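Sirano hand-held gripper pair – setup and care

Sold as a pair, left and right. Black body, upright handle, metal plate on top, one cable each. Refurbished at our Mirnville shop, every pair bench checked before it ships. Comes with the Fukier cable set and 2 spare jaw pads per side.

Setting up the station

Flat white top works best, matte if you can get it. Clear everything else off. Set grippers down left and right, run the cables back toward you and down, never across the work area. Leave slack at the wrist. Most of the returns we get are cable strain, not motors.

Plate screws: snug, then a quarter turn. Dont use threadlocker. If a plate shifts even a little you have to redo the alignment, so check them before you start, not after lunch. 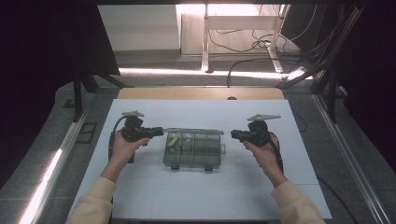 Both grippers in hand either side of a clear compartment box, plates on top.

Check the jaws on something small in a divided box. Thin partitions show up a lazy jaw right away. Close slow, open slow, 12 times each side. Any clicking – stop and look at the pads.

Looking after them

Wipe pads with a dry cloth end of shift. Alcohol only if theres glue on them. Swap pads at 1,000 cycles or when the edge goes shiny, whichever is first. Pads are handed, L is stamped inside the left one. People mix these up alot.

Cable swap takes almost 44 minutes the first time, much less after that. Unplug first. Back cover, two clips, pull straight. The Ekwueme connectors on older pairs need an adapter, tell us when ordering.

Repairs

Send both sides even if only one is bad, we match them. Put a note in the box with what it was doing. Ask for Kwaku Atinga, he does the bench work, in before 3 pm gets looked at same day. Loaner pairs on request, none free until March.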